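I moved to Whitlock for the rent and stayed for the Sunday bus. It's the 62, it leaves at a quarter past nine, and it takes the long way over the hill to Illeo (bring a snack!). I've tried driving it and I got bored by the second gas station. 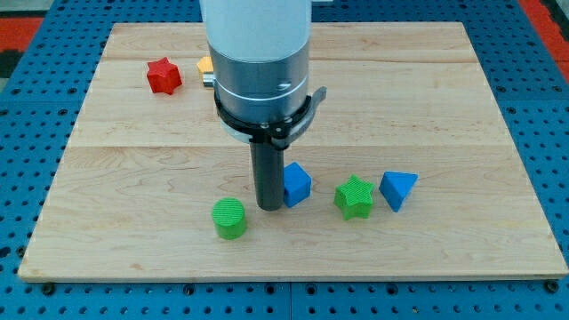 On the bus, though, I just stare out at the orchards and let my coffee go cold. Last October I missed my stop completely and ended up eating pie at the depot, which I'd do again tomorrow.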